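Bujar Babić
Thread: moving to a small flat with too many clothes

1/ In October I moved from a house to a flat with one wardrobe. I want to write down what I learned about clothes, maybe it helps somebody who is packing now.

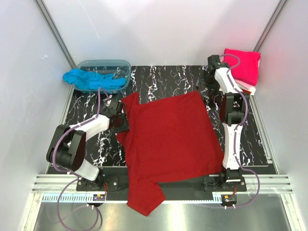
2/ First I took everything out and counted. 612 pieces, with socks as pairs. I did not believe it, so I counted the shirts again the next morning. Same number.

3/ My rule was simple: if I did not wear it for two winters, it goes. For the suit from my brother's wedding I made an exception. It does not fit, but it stays.

4/ T-shirts were the hardest. Nearly 70 of them, many from old jobs and concerts. I still had three from Bilteo, where I worked only one summer.

5/ My friend Hrvoje Spahić told me to keep them standing in the drawer, like books, and not in a pile. I was against this. Now I do it every week, and I can see all colours at once.

6/ Wool is different. Please do not hang heavy jumpers – they become long at the shoulders. Mine are on the shelf, the thick ones at the bottom.

7/ What to do with the rest? I filled 11 bags. The good things went to the charity shop on Popescu Street. They asked me to come before noon, because in the afternoon they have no space behind the counter.

8/ Old cotton I cut for cleaning cloths. Cut off the seams first, they scratch the glass.

9/ One mistake: I gave away my raincoat. It has been raining here since then.

10/ If you have a good way to store winter boots in a narrow hall, please write to me. I tried a box under the bench and the lid does not close.

More from this author
- Which bus goes to Tultura in the evening
- My washing machine makes a noise – solved
- Soup for a cold kitchen

Contact | © Vurnix | Back to top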